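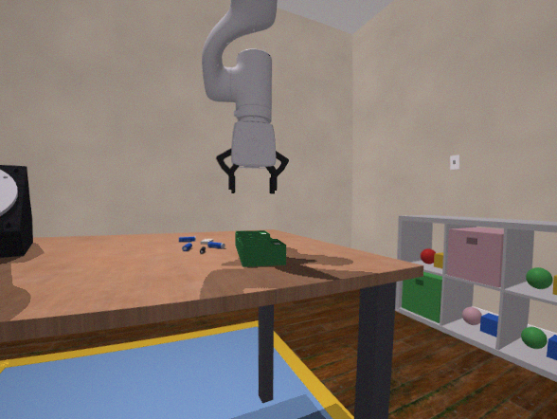 2 min read

Tuesday, September 17, 2024

Tidying up is still our job

By Benedetta Cocco

Every few months somebody asks me whether a robot can clean up a kid's playroom yet. My answer is no, and I don't expect to change it by November.

Look at what the job asks for. A few small blue pieces are lying on a table, one of them on its side, with a green block next to them. Balls and blocks go on the shelves. A four-year-old can do this badly and a seven-year-old can do it well. An arm with two fingers has to find each piece, choose an angle, close on it without sending it across the table, and then know which bin it belongs in.

Simulated rooms have helped a lot. You can run the same pickup 1000 times overnight and break nothing. But a simulated ball rolls the way somebody told it to, and my daughter's have jam on them.

I spent a morning at Ledotis in the spring, where Hok-lam Lu runs the home tasks group. His arm had cleared 932 pieces that week in a real room. I was impressed until I asked how long one table took. Roughly 20 minutes, he said, with a person standing by for the bad grasps. I timed myself at home on a similar mess and was done before the kettle boiled.

Shop floors are further along, and they should be. At Ponce the parts arrive in the same tray, facing the same way, all day long. A house has no tray.

I would buy a machine that put away 12 toys while I was at work and left the rest alone – slow is fine if I'm not there to watch. What I won't do is pay for one I have to supervise.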